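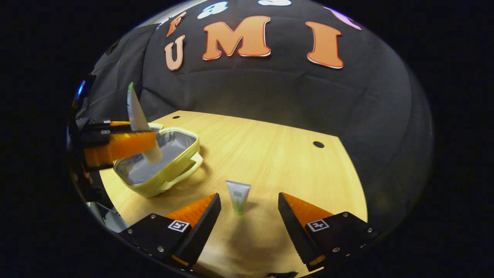
Do I need a special bag to carry small tubes of cream or gel?
Any bag that closes and wipes clean will do. Shops love to sell "toiletry organizers" for $29, and we have yet to see one do much that an old lunch bag can't.

Does an insulated lining keep my sunscreen cool?
For a while, maybe. Without an ice pack, the lining only slows things down. We left a Castico lunch bag in a parked car one afternoon in July and everything inside came out warm. Don't believe the "all-day cool" tag.

Should tubes go in cap up or cap down?
People argue about this more than it deserves. Cap down gets the last of the product out, and a tube with a flat cap stands by itself on a table. In a bag that gets tossed around, it makes no difference we could find. Tighten the cap.

Will they leak?
Sooner or later one will. Flip tops are the worst. "Leakproof" on the Belmonte tubes meant 2 trips for us, then a sticky lining. A plain zip bag around each tube costs pennies.

How many fit?
The label on ours claimed 25 travel tubes. Sure, if you never want to find one again. Pack what you'll use and leave room for your hand.

How do I clean the lining?
Warm water, a drop of dish soap, a soft cloth. Leave it open overnight. Skip the Irnano lining spray, it smelled like perfume for a week and the stain stayed put.

Can I use the same bag for food later?
We wouldn't. Sandwiches pick up the smell of hand cream very easily, washed bag or not.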